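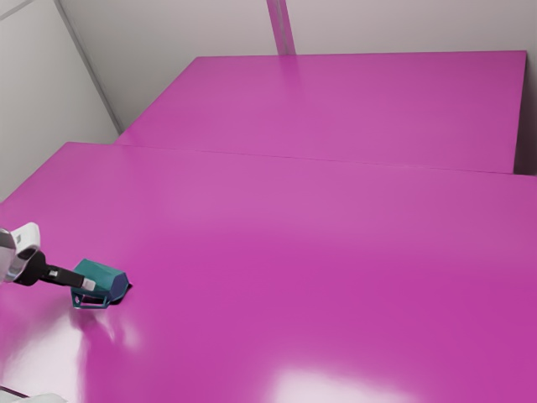 Simulación de Homimer: el brazo junto a la taza volcada. Imagen: Zirnby.

NOTA DE PRENSA
Para difusión inmediata
Octubre de 2021

Zirnby detiene las entregas de Homimer 2 por un fallo en el cierre de la pinza

Aviso a clientes, integradores y centros de formación. Afecta al software, no al brazo

Zirnby comunica la suspensión temporal de las entregas de Homimer 2, su programa de control para brazos de manipulación en mesa, tras detectar un fallo en la orden de cierre de la pinza. Sin heridos. Sin daños en instalaciones de clientes, que sepamos a día de hoy. La suspensión es preventiva y se mantiene hasta nuevo aviso.

El fallo, en corto: cuando el objeto está tumbado y tiene asa, el programa puede dar por bueno un agarre que no lo es. La pinza recibe la orden de cerrar, el sistema marca "pieza sujeta" y el brazo inicia la subida. Si la pieza no está bien cogida, se cae o sale empujada hacia un lado. En algunos casos el brazo sigue apretando contra la mesa unos instantes antes de que salte el límite de fuerza. Eso último es lo que nos preocupa y por eso paramos.

Detectado en la batería de pruebas simuladas previa a la versión de noviembre. De 300 intentos de recogida con taza volcada, 112 terminaron con la señal de agarre correcto y la taza todavía en la mesa. Con la taza de pie, ninguno. La misma prueba se repitió despues en el laboratorio con un brazo real y tazas de plástico, 40 intentos, y el fallo volvió a aparecer. Menos veces, pero apareció.

Causa probable. El módulo Veline, que calcula dónde se cierran los dedos, trabaja con un modelo simplificado del objeto, hecho de caras planas. En el cuerpo de la taza va bien. En el asa no: toma el hueco como si fuera macizo y adelanta el punto de contacto. A eso se suma un umbral de confirmación demasiado permisivo, heredado de la versión anterior y que nadie volvió a revisar. Error nuestro.

A quién afecta

Instalaciones con Homimer 2 y Veline activado. Si Veline está desactivado, o si se trabaja con Homimer en la versión anterior, no hay que hacer nada. Las celdas que manejan solo cajas, bandejas o piezas sin asa tienen un riesgo bajo, pero pedimos aplicar igualmente las medidas.

Qué hay que hacer ya

Desactivar Veline desde el menú de agarre y reiniciar el controlador.
Pasar a modo manual cualquier tarea con tazas, jarras, cubos o piezas con asa.
Bajar la velocidad de subida al mínimo.
No meter la mano para recolocar una pieza caída sin parada de emergencia pulsada. Aunque la pantalla diga "pieza sujeta". Aunque parezca que el brazo está quieto.
Guardar los registros y no borrarlos al reiniciar, los vamos a pedir.

Para los centros de formación: las prácticas en simulador pueden continuar con normalidad. Las prácticas con brazo físico, suspendidas hasta recibir el parche.

Calendario

El parche de Veline está en pruebas. Previsto para noviembre, sin coste y para todos los clientes, con o sin contrato de mantenimiento. Incluye un modelo del asa con sus huecos, un umbral nuevo y una segunda comprobación: el brazo levanta la pieza muy poco, se para, mide la carga y solo entonces sigue. El ciclo será algo más lento. Lo asumimos. Las entregas pendientes de Homimer 2 saldrán ya con el parche instalado; los clientes con fecha confirmada recibirán un correo con la fecha nueva.

La distribuidora Minhas ha retirado de su almacén las unidades con la versión afectada y atenderá las devoluciones de sus propios clientes. Quien haya comprado a través de Minhas puede dirigirse a cualquiera de las dos empresas, no hace falta abrir dos incidencias.

Zirnby publicará el informe técnico completo junto con el parche, con las condiciones de las pruebas simuladas y las de laboratorio para que los integradores puedan repetirlas. Los escenarios de taza volcada pasan desde ahora a la batería obligatoria: ninguna versión sale sin superarlos. Antes eran opcionales.

Pedimos disculpas por las molestias y por los retrasos que esto pueda causar en las puestas en marcha de fin de año.

Sobre Zirnby

Zirnby desarrolla programas de control y simulación para brazos robóticos ligeros, destinados a laboratorios, talleres y centros de formación profesional. Homimer es su producto principal.

Contacto
Gabinete de prensa de Zirnby. Incidencias técnicas: por el canal habitual de soporte, indicando "Veline" en el asunto. Imagen de cabecera disponible en alta resolucion para medios que la soliciten.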